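The Returns Table at Gretance

The returns room at Gretance used to run on six pairs of hands and a radio. Household goods came back in mixed boxes, and somebody had to take out each item, look it over and decide where it went. In September the company handed the first pass to a robot arm.

Emmett Ferreira has worked returns long enough to be wary of new equipment. His job now starts on a screen. Each new mix of goods is tried in simulation before the real arm touches it, and he goes through the runs one by one, marking bad grips and wrong bins. The first set had 127 of them.
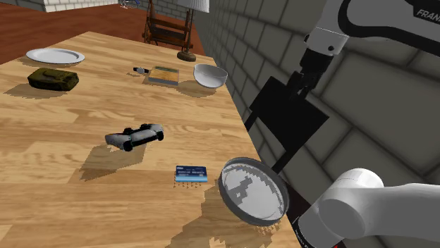
A simulated sorting run, with a game controller, a bowl and a shallow metal dish among the goods.

Shallow metal things are his least favorite. "A book lies flat and stays flat," he says. "A pan lid goes wherever it wants."

The crew is the same size, but the day is different. Two people still unpack. The others check what the arm has set aside – cracked rims, missing parts, anything with a stranger's name on it. There is less lifting and a lot more sitting, and not everyone likes the trade. Ferreira misses talking across the table.

Pay went up for those who took the 60 hours of training. The target went up too, to 2834 items a week, and the crew has asked for it to be reviewed. Management says it will look at the number once the holiday returns are cleared.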